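When Helju Hunt gave up her apartment, she had over 3200 paperback mysteries and a rented truck that had to be back by noon on Sunday. She'd been meaning to sort the books for years, she says, pouring me a second cup of coffee before I've made much headway with the first. "I thought I'd do a shelf a week. Then my landlord sold the building and I had the whole lot to do in one go."

Most of those books now live at the Istgate Book Exchange, which Helju runs with her friend Baiba Koppel in a former shoe store. You bring one in, you take one home, and if you forget to bring one in you can take one home anyway.

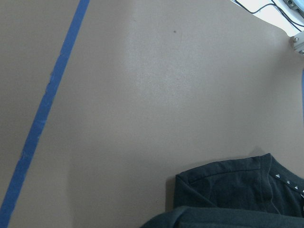 Page last changed in February

The two of them met on a night bus, both reading the same whodunit, with Baiba 37 pages ahead. "She kept looking over to see where I was," Baiba says. "I had to hide my face because I'd just found out about the sister!" They got off at the same stop and went on talking under the shelter until well after the next bus had gone by.

I ask what people bring in, and Helju leans back in her chair and sighs happily. Cookbooks, mainly, and the kind of fat family saga you take to the beach. Travel guides come in by the bagful every fall. She has a soft spot for books with writing in them - names, dates, grocery lists, one long argument with the author that runs all the way up the margins of a gardening manual.

"I won't erase any of it," she says. "Somebody was cross about roses, and I'd like the next reader to know."
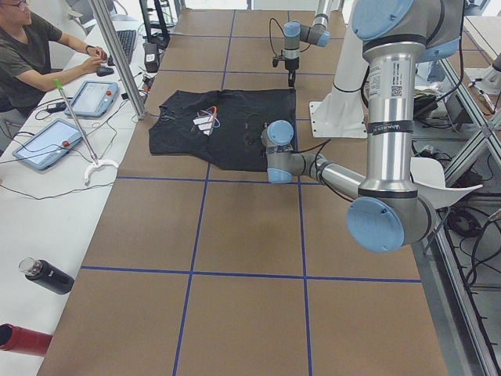 How the shelves work

There is a system, though it took me a while to see it. Mysteries go by detective, so you can follow your favorite from the first case to the last. Everything else goes by mood. Cheerful is near the door, sad is at the back by the armchair, and there's a shelf in between marked "It depends on you."

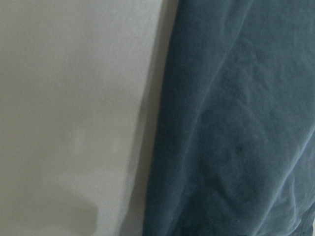

Povilas Jankauskaitė would rather have the alphabet, and he told me so at some length while looking for a book about lighthouses. He'd tried Cheerful and he'd tried Sad, and he was beginning to think it might be under Weather. Helju found it for him in the end (it was in Sad, behind a biography) and he went off to the armchair with it, still making his case for the alphabet.

Baiba says she gets that complaint most weeks and she's fond of it. "People who are cross about shelves are people who want to read. And while they're hunting, they pick up other things."

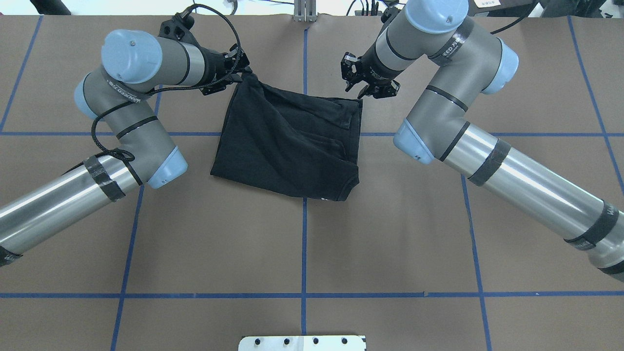 Photo: Aivar Vanags

Before I go, I ask them both what they're reading now. Baiba has a history of salt and is enjoying it far more than she expected. Helju is back with the whodunit from the bus, for the fourth time, and she still won't let me say who did it. "You haven't read it? Oh, then sit down," she says, and goes off to find me a copy.

Interview by Dalia Jaunzems

More conversations
Ķēniņš Bakery: up early with the rye
The piano tuner of Istgate
A choir that meets in the laundromat
Letters from our readers

We use cookies to remember your settings and to see which pages are read. By continuing to use this site you agree to this. Accept | Settings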